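Two held after metal thefts from Berkberg depot

2022-01-16

Two men have been arrested after metal parts worth about £4,000 were taken from a depot in Berkberg.

Police were called by a lorry driver who saw a van leaving the Karam yard without lights. It was stopped on the Derwood road, 600 metres away, and searched.

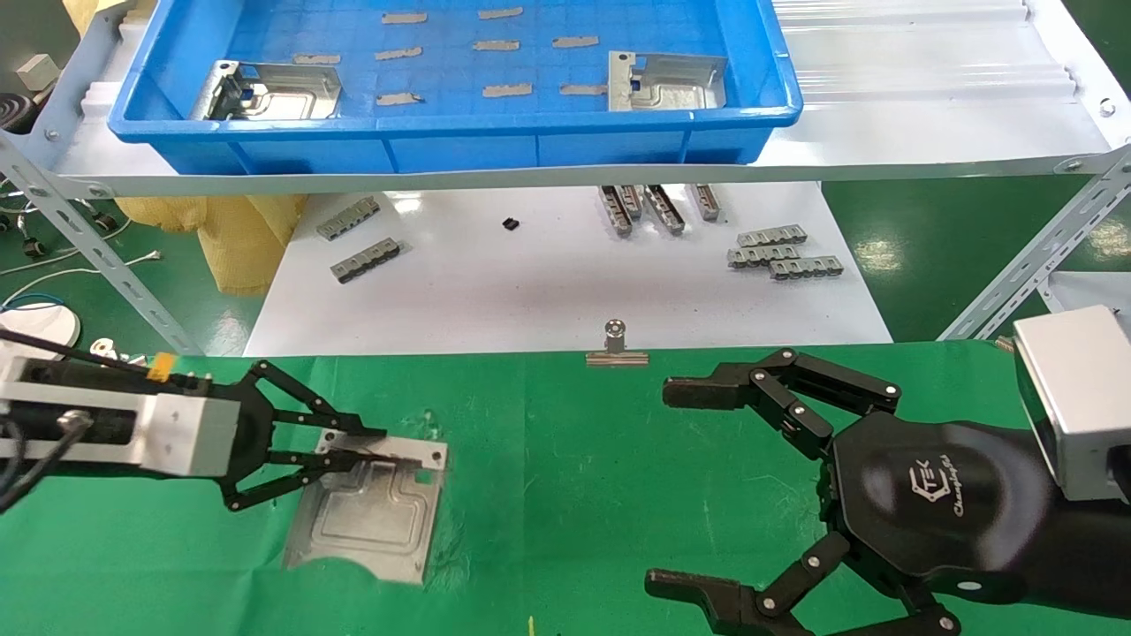
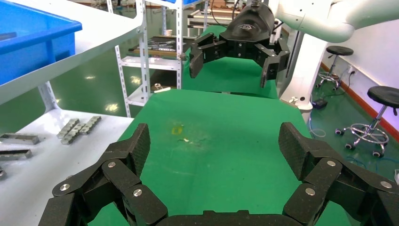
Earlier thefts

Officers are looking at whether the case is linked to a break-in at Sivier in October, when 200 metres of cable went missing. Both men have been released on bail. Anyone who saw the van is asked to contact police.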